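3.2 Sorting at home and the color question

I came into this part of the study with a hunch, and I'll admit I was a bit attached to it. We had 55 families in Prenberg keeping tidy-up diaries through August, and I was sure the kids would put more away when each kind of thing had a color of its own. My own two fight over one big bin every night, so I wanted colors to win!

They did win, a little. In the diaries, families with color-marked boxes wrote down fewer arguments (see Figure 2 for the general idea), but the gap shrank fast once a household went past 5 categories. After that the parents did the sorting themselves — usually after bedtime.
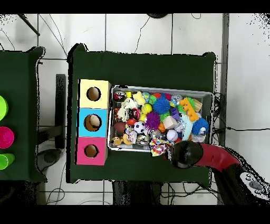 Figure 2. Three boxes in yellow, blue and pink, each with a round hole in the top, next to a tray of small toys.

Yuxi Ding read an early draft of this section and objected that the colors may have had very little to do with it, and that what we were really picking up was parents getting excited over a new system and nagging more for a couple of weeks. I think that's fair. We didn't log reminders in Prenberg, so I can't rule it out, and the Jarholm families (who did log them) started with plain bins.

What I can say is that the diaries got shorter over time in both towns, and I'd be careful with anything written in the last week. One mother's final entry just reads "same as yesterday."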